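Flallham Athletic League Sets Terms for Uniform Loan Program

The Flallham Youth Athletic League will lend uniforms to players at no charge beginning with the winter basketball season, the league announced Friday. The program replaces the arrangement under which each family bought a full uniform at registration.

Under the new terms, a player receives a jersey and shorts at the first practice and returns both at the end of the season. Families will pay a deposit of $15 per player. The deposit is refunded when the uniform comes back, or it may be carried forward to the next season. Families who receive a fee waiver will not be asked for a deposit.

The league has set aside 200 uniforms for the first season. They come from stock left over from earlier years and from an order placed with Garrido, the supplier that has outfitted the league's older divisions. Sizes run from youth small to adult large. Players who need a size outside that range should note it on the registration form so that the league can place a separate order.

"The cost of a uniform should not decide whether a child signs up," said Abelardo Benítez, president of the league. "Many of our families have bought a jersey that was worn for one season and then outgrown. We can make better use of what we already have."

Families who own a league jersey from a previous season may keep it, wear it if it still fits, or donate it to the loan stock. Red remains the color for the Lotau division, and earlier red jerseys with white trim will be accepted for play as long as the number is readable from both sides of the court. 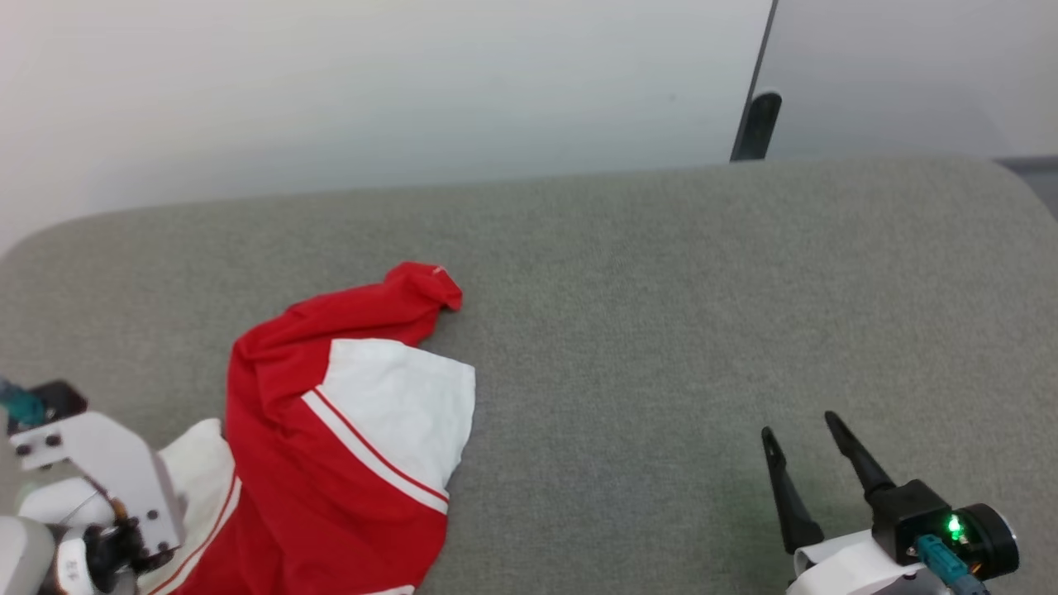 How to Donate or Exchange

Jerseys may be dropped off at the league office on Sidinero Street during regular office hours. Evening drop-off is available on Fridays until 8 p.m. through the end of October. Items should be washed before they are brought in. The league asks that names written on collars or tags be left in place, as staff will cover them with a new label.

Torn seams and loose hems can be repaired and are not a reason to hold back a donation. Jerseys with large holes, or with numbers that have peeled away, cannot be used for play but will be kept for practice sessions.

Exchanges for size may be made at any time during the first 5 weeks of the season. After that date, exchanges depend on what remains in stock. A player who changes teams within the same division keeps the same uniform. A player who moves to another division must return the first uniform before a second one is issued.

Numbers will be assigned by the league office. Requests for a certain number will be considered in the order in which forms are received, and no two players on a team may wear the same one. Returning players who wear their own jersey keep their number unless a teammate was assigned it first.

Care and Return

Uniforms should be washed in cold water, turned inside out, and hung to dry. Bleach and high dryer heat damage printed letters and numbers. Players are asked not to iron over the printing or add patches, pins, or writing of any kind.

At the end of the season, each team will have one return date, which coaches will share with families. Uniforms should be returned clean and folded, with the number facing up, so that they can be checked in quickly. Deposits will be refunded by the same method used to pay them. Refunds for lost items will be reduced by the cost of replacement, up to the full deposit. 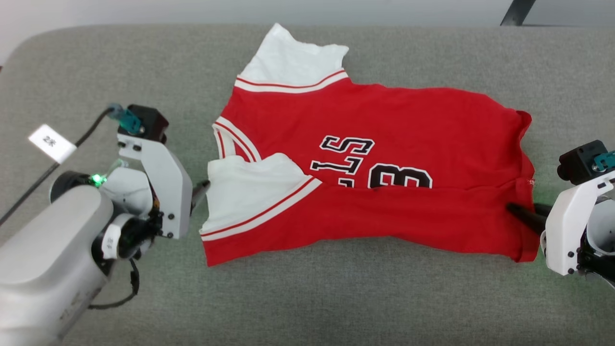

Emiliano Henríquez told the league's open meeting that the return date should fall at least a week after the final game, as teams that reach the playoffs would otherwise have little time to wash and collect everything. He also asked that siblings in different divisions be allowed to return their uniforms together. The league agreed to both requests, and the written terms will be changed before registration opens.

The program will be reviewed after 4 seasons. Registration forms and the full terms are available at the league office.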